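Home Issues Authors Search

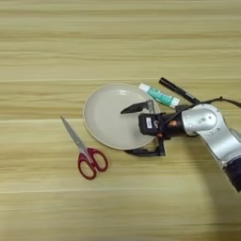 What ends up on a table that has no fixed job? Mostly small things on their way somewhere else, left by whoever used them last.

4.2 Small items on shared tables

We went through the table diaries from 40 homes in Urker, kept for the whole of April. Each home wrote down what was on the main table last thing at night. Short entries, mostly. "Scissors, pen, post." "Plate again." Bad handwriting in places, Ueda did the typing up and Mac Mathúna checked it against the paper.

Total entries 1273. Of these 1181 could be used. The rest were unreadable or gave no object ("the usual mess", "see yesterday").

Food things left the table quickest. A plate with food on it nearly always went back to the kitchen the same night. An empty plate did not, which surprised us a bit. It stayed, and other things gathered next to it. Several diaries show the same plate for days, and with it the pens, the scissors, anything from a desk drawer. We have been calling this the plate group, for want of a better name. Figure 3 has the kind of mix we mean.

Stationery was slow to go. Scissors slowest of all. People told us they had a place for scissors, a drawer or a hook, and could say where it was straight away. They still did not put them back. One diary from the Grarier flats: "scissors on table, needed them tommorow anyway". Probably the best account of it we got.

Pens and markers are harder. They move about and the diaries rarely say which pen. So we cannot tell one marker lying there for a week from several in turn. Treat the pen results with care.

Tubes and sticks (glue, creams, lip balm and so on) were put in one class. Too many entries just said "tube". Not ideal, a glue stick belongs with the scissors and a cream belongs in the bathroom, and they may well be tidied differently. To be split in the next round if the wording of the diary sheet can be fixed.

Figure 3. Desk items near an empty plate: scissors with red handles to the left, a small teal-green and white tube and a black marker beyond the rim. Light wooden table.

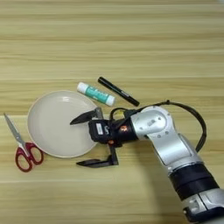

Tidying itself came in two sorts. A quick clear, everything pushed to one end before a meal. And a proper clear, each thing taken to its place. The quick clear was far more common on busy nights and it hid things from the count, as people wrote "cleared" when the objects were still on the table. We asked about this afterwards. Most homes agreed, a few did not see the diffrence and said so.

No clear effect of table size. We had expected one after the Ağca diaries, where the big tables seemed worse, but those were also the homes with most people in them. Needs more homes. Storage close by did seem to help, a tray or pot within reach of a chair, though this rests on remarks in the diaries and was not measured.

Related items
Drawers that will not shut: notes from the Nuvo kitchens
Post, keys and the hall shelf
How long does a mug stay out?

Contact the editors | © 15 Aug 2018 | Back to top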